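La estación Plirer se vende a los laboratorios y talleres que necesitan grabar demostraciones para entrenar un sistema de aprendizaje y no quieren montar todo por su cuenta. Se entrega con el brazo, la mesa blanca, el soporte trasero y el programa de grabación Ramano. El operador guía el brazo, Ramano guarda el movimiento junto con el video, y cada intento queda como un episodio separado.

## Para qué tareas sirve

La configuración de base es la de mesa de cocina: tomar un alimento de juguete y llevarlo a la cesta o al plato. Es una tarea sencilla de explicar a un operador nuevo y permite muchas variaciones con pocas piezas. El pan, el plátano y los pimientos tienen formas bastante distintas entre sí, y esto obliga a cambiar el ángulo de la pinza de un episodio a otro.

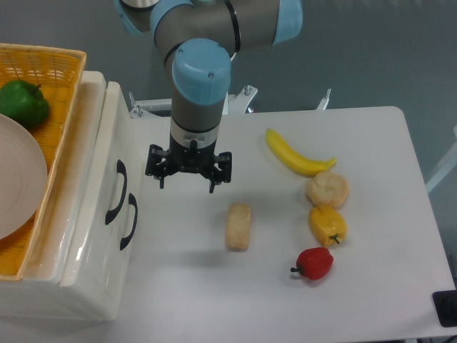

## Qué graba Ramano

- Posición de las articulaciones y apertura de la pinza.
- Video de la cámara de cabeza, sincronizado con el movimiento.
- La instrucción en texto, escrita antes de empezar el episodio.
- Una marca de resultado, que pone el operador al terminar.

Los episodios fallidos no se borran. Se guardan en una carpeta aparte y el cliente decide si los usa o no. Gemechu Habte, responsable del programa, recomienda conservarlos por lo menos hasta el primer entrenamiento.

## Disposición de los objetos

Cada disposición se registra con un nombre, y se puede repetir con varias instrucciones antes de mover nada. Aconsejamos dejar espacio libre entre las piezas — si se tocan demasiado, la pinza empuja la vecina y el episodio pierde valor. La cesta va sobre el mueble blanco, al lado izquierdo de la mesa.

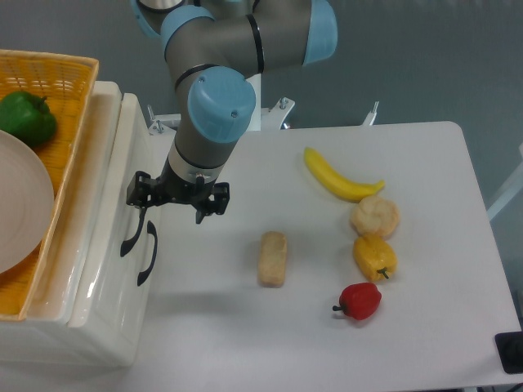 *Pinza abierta sobre la mesa, con el pan separado de los demás alimentos.*

Para una persona que empieza, una sesión de dos horas con pausa es suficiente. El cambio de disposición toma unos cinco minutos si las piezas ya están preparadas.

## Qué incluye la entrega

- Brazo con pinza negra, montado y calibrado.
- Mesa, soporte y mueble lateral.
- Cesta, plato y juego de alimentos.
- Licencia de Ramano para 4 puestos de revisión.
- Formación inicial con Muthoni Mugo, en español o en inglés. 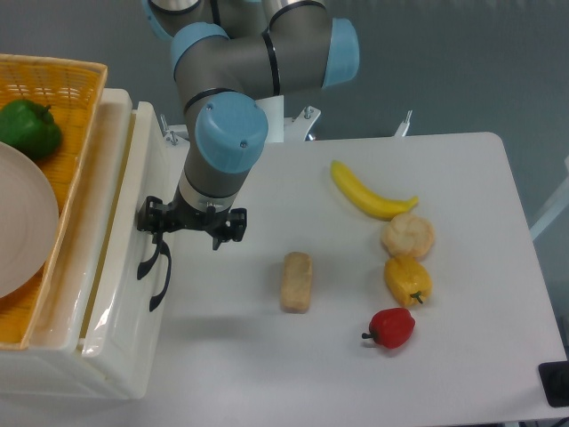 El plazo de entrega es de siete semanas desde la confirmación del pedido. El transporte se calcula aparte, según el país, y la instalación la hace nuestro socio Korletey en el local del cliente. Es necesario tener un suelo plano y una luz que no cambie mucho durante el día; con ventanas grandes pedimos poner cortina.

Los datos grabados pertenecen al cliente. Rarkulgate no los copia ni los usa para otros proyectos, salvo que exista un acuerdo escrito. Para pedir precio, indique en el formulario el tipo de tarea y el país de instalación.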